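Washing a Daypack by Hand

Empty every pocket and shake out grit. Vacuum the seams with a crevice tool. Check the care label; packs with a leather base should not be soaked. 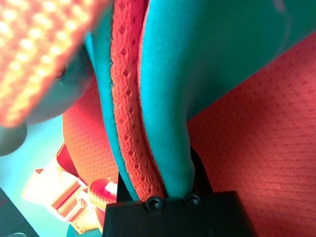
Golnar Parsa

Fill a tub with water at 80 °F and add 20 ml of mild liquid soap. Submerge the pack and press it flat several times. Scrub mesh with a soft brush, along the weave. Soak for 20 minutes, drain, and rinse until the water runs clear. Do not wring the straps.

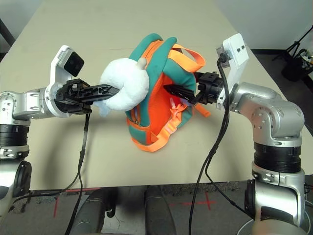 Small backpack with a white plush toy

Hang upside down, zippers open, out of direct sun. Foam back panels can take up to 72 hours to dry.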